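Lovik Learns to Walk Me

I built Lovik in the shared workshop behind the bike shop, mostly out of parts other people had given up on. The legs took me all winter. The battery cost me 80 dollars and a very long argument with the Clurau help desk (I lost). By March it could cross the workshop floor without hitting the drill press, and I was so proud I bought it a cupcake and ate it myself.

So naturally I took it out to the gravel. Gravel is mean! Every stone is a new opinion about where your foot should go.

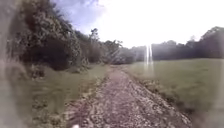

I had told it 300 steps, then stop and wait for me. I walked behind with the laptop open on my arm like a waiter, watching the numbers climb. At 176 it slowed down, all on its own, and I figured a knee had gone again.

"Battery?" I typed.

"Fine," it wrote back. "You are breathing hard."

I was, too. I stood there with my hand on my side, feeling about 100 years old, and it waited. I never wrote any code for that — I went home and looked, twice.

"Okay," I typed. "Go on."

It went, a little slower than before, and I kept up.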